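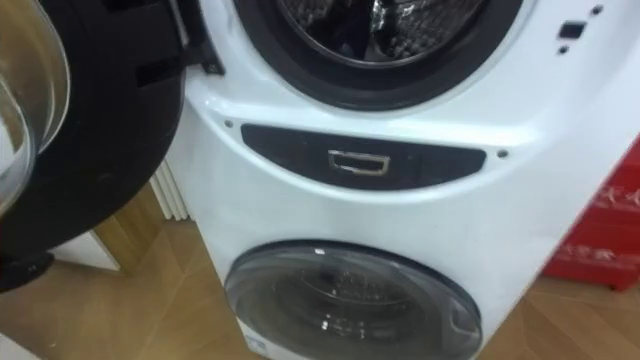 Flarnard stacked laundry tower, white, upper door open.

The Flarnard is a one-piece laundry tower with two front-loading drums in a single white housing. It is intended for bedrooms, hallways and other rooms without a separate utility space. Both drums share one supply connection and can run at the same time.

Doors and access 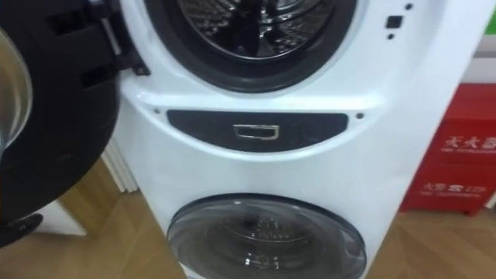 The upper and lower drums are loaded separately, and each has its own program memory. Small items such as socks and underwear should go in a mesh bag. The upper door swings to the left on a black hinge assembly, so clearance must be left on that side of the housing. Wipe the black rubber gasket with a soft cloth after every 3 loads and leave the door open until the seal has dried.

Placement

Set the tower on a level, solid floor. Wood floors are acceptable if the boards do not flex under load. 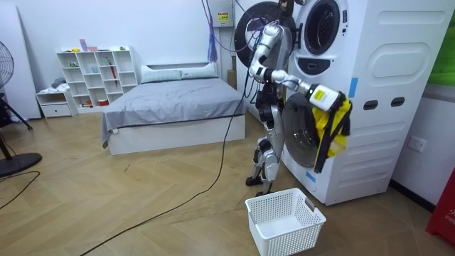 The feet adjust by up to 11 mm and are locked with the wrench supplied. Do not stand the tower on carpet. The Sezer floor mat is sold separately and fits under all four feet. Net weight is around 96 kg, and two people are needed to move it.

Detergent

The compartment is opened by the handle between the drums. Use low-foam liquid only. Clean the compartment monthly with warm water.

Customer comments

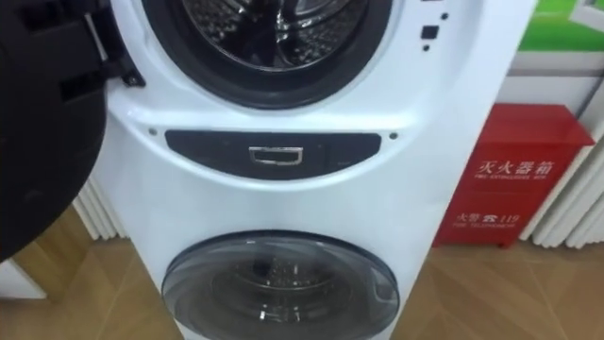 Kirnstead writes that the upper drum is a good height for unloading, but that the door needs more room on the left than expected. Measure with the door fully open before ordering.

Warranty: 2 years, parts and labor. Spare gaskets and hinges are supplied by Graklow.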